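Gripper Comparison, Progress Report to Zurix
Period ending 2018-06-23
Prepared by Aoife Hanrahan, Busavine

Where we are

The short version for anyone reading on a phone: we have picked a gripper, we have not picked a camera position, and the controller question has become more interesting than anyone wanted.

You funded us to find out which end-of-arm hardware can take apart and put back together an ordinary desktop computer without leaving it worse than it was. The proposal described this as "light manipulation." Attila Tóth, who wrote that phrase, has since been asked to reseat a memory module with two rigid metal fingers and has withdrawn it.

Grippers

We tested the Gazi parallel gripper against the Dalik three-finger unit on the same 7 tasks: memory out, memory in, expansion card out, expansion card in, drive latch, cable pull, socket lever.

The Dalik is a lovely piece of engineering and photographs well in brochures. Inside a computer case it behaves like a large man looking for his keys in a small coat. It could reach the drive latches and very little else, and on the cable pull it kept a firm hold of the cable and also of the case.

The Gazi is plain, narrow and a bit slow. It finished five of the tasks without help. Cable pull is unreliable, and the socket lever we have stopped attempting until Gunnel Hovland finishes the softer fingertips. Sockets cost money, and the spares line in the budget was set by an optimist (me).

We are going with the Gazi on both arms. The Dalik goes back on the shelf, where it will have more room.

Cameras

The wrist camera sees everything until the fingers close, at which point it sees fingers. Raising the mount helps, and also makes the wrist tall enough to knock against the wall of the case on the way in. Rezaul Bepari has tried 3 mount heights and dislikes each for a different reason. A fixed camera covers the approach well enough, so the likely answer is both, with the wrist view used for the last stretch only.

Controllers

Position control is fine for picking parts out of the rack. It is not fine for pushing a card into a slot, where being a hair off means the arm presses politely and steadily on the wrong thing. Force control fixes most of this at the cost of tuning that has so far eaten about 70 hours of Attila's time and some of his good nature.

Next period

Fingertips fitted and the socket lever tried again. Endurance run of 1000 latch cycles on the Gazi. A decision on mount height, by coin if necessary. Two-arm work, one holding and one pulling, should be ready to show you by December.

Spending is on plan apart from spares. We would like to move a little over from travel, as the arms do not go anywhere. 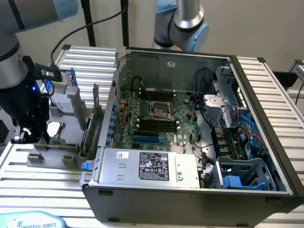

Ashraful Mondal writes: Fine on the transfer from travel, send me the amount. I'm less happy about dropping the Dalik after one set of tasks. Did it get the same force control tuning as the Gazi, or did it run on position control throughout? If it was the second, I'd like the cable pull repeated before you put it on the shelf.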